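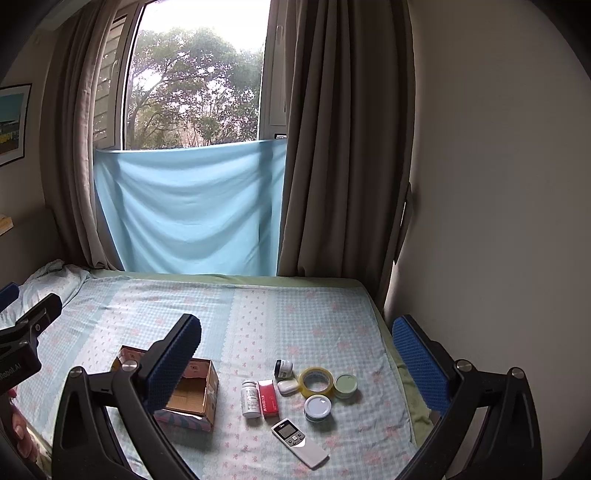 Bom, vamos ao ponto da situação da recolha doméstica do projeto Tusteo, à data de 2024-07-11. Desde o último relatório, em março, gravámos 1960 demonstrações válidas com a garra de mão, e 530 delas são já da tarefa nova, a de arrumar objetos pequenos numa caixa. Era a parte que mais me preocupava e está a correr muito melhor do que eu esperava! As superfícies moles continuam a ser o que nos dá mais luta, e uma cama com lençol aos quadradinhos, um comando branco pousado na diagonal, um rolo de fita transparente e uma caixa de cartão aberta dão um bom exemplo do género de conjunto com que andamos a trabalhar (frascos e caixas de medicamentos também entram muito, são o pão nosso de cada dia em qualquer quarto).

Deitei fora 294 gravações. A maior parte caiu por causa do seguimento da posição, que se perde quando a pessoa roda o pulso depressa demais - já mudei as instruções e agora pedimos uma pausa curta antes de cada pega. As restantes tinham a etiqueta da tarefa trocada, culpa minha, que alterei a lista a meio de uma manhã e não avisei toda a gente.

Quanto às casas, fechámos os apartamentos de Vilela e falta-nos acabar dois em Wultbridge, onde as autorizações demoraram uma eternidade. Ficam prontos antes do fim do verão, se não houver mais papelada.

No treino, a primeira versão do modelo pega bem em frascos e latas, mas com objetos baixos e achatados ainda hesita imenso, fecha os dedos cedo e empurra a peça em vez de a agarrar. Quero mais exemplos desses, com luz de janela por trás e também de noite, só com candeeiro.

Do lado da Stelport, precisava de duas coisas: luz verde para passar a verba das deslocações que sobrou para borrachas de substituição dos dedos (gastam-se mais do que tínhamos previsto no orçamento) e uma resposta sobre o espaço em disco, que está quase no limite - por agora vou apagando cópias intermédias, mas não gosto nada de trabalhar assim. O resto do orçamento está dentro do combinado e mando a folha de despesas em separado.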